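Custcombe Open Day Recordings

README for the household chores set, version 5

What this is

First-person video of people doing small household jobs, recorded at the Trandusard open day in Custcombe in August 2023. The plan was to show visitors how we gather the material our robot arm, Bumora, learns from. Visitors were then invited to have a go themselves, and they took to it with more spirit than our recording protocol had allowed for.

The set holds 106 clips from 72 people. Some people did two jobs. One man did the same job twice, on the grounds that his first attempt had been rushed.

What went on

The day had two halves. In the morning Bumora gave a live demonstration of wiping a tray. It wiped the tray for nearly 7 minutes, mostly in the same spot, and got a round of applause that I would call generous. In the afternoon visitors put on the head camera and worked through a stack of task cards in the furnished rooms.

The afternoon was the popular half. People who would not dream of dusting at home stood in line to do it for science.

Task cards

wipe_bin: clean the outside of a waste bin with a cloth
fold_towel: fold a hand towel, any method
sort_cutlery: put mixed cutlery into a tray
close_curtain: draw a curtain fully across
stack_cups: stack cups without a tower taller than the person's nerve

The wording of the last card was mine. It has been changed in the current version.

Folder layout

clips/ has the video, one file per attempt
labels/ has start and end times for each action, plus which hand did what
cards/ has the task cards as printed
notes/ has remarks from the day, lightly edited for language

Labels

Each hand gets its own track. The values are hold, press, wipe, move and idle. A hand that keeps an object still counts as hold, even if it shifts its grip. We argued over this for longer than the open day lasted, and the losing side (me) has written up its case in notes/grip.txt, where it can be safely ignored.

For wipe_bin there is an extra field, pose, set to upright, side or lap. The card never said how to place the bin, so people did as they liked. Floor, knees, whatever suited. We kept all of it. Bumora currently believes that bins live upright, and a little doubt will do it good.

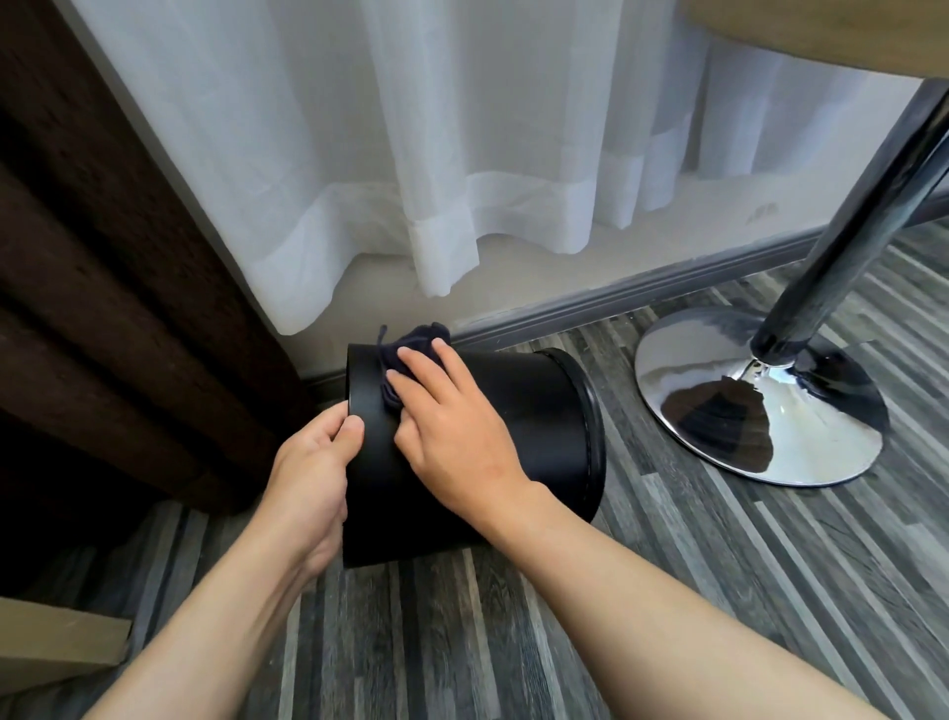

Still from a wipe_bin clip. Left: hold. Right: press, on the cloth. Pose: side.

Known problems

Sheer curtains and shiny table legs upset the depth estimates. If your model reports a second room inside a chrome pole, it has plenty of company.

Forearms cover a good part of the view in many floor-level clips. We have not filtered these out. People have forearms.

Sound was removed from every clip. Visitors talked to their families, to the cutlery and, in a few cases, to the camera, and none of it helped with the labels.

The file names in the Barbu export (our labeling tool) use the old card numbers. Use the table in cards/ to match them up before you write to tell us the towels are labeled as cups.

Use

Fine for research and teaching. Please don't try to work out who the hands belong to. Visitors agreed to be recorded on the understanding that their housekeeping would stay anonymous.

Contact

Bernd Lammers looks after the files and answers questions about missing clips or broken labels. Complaints about the tray demonstration can go to him too – he wrote the wiping code.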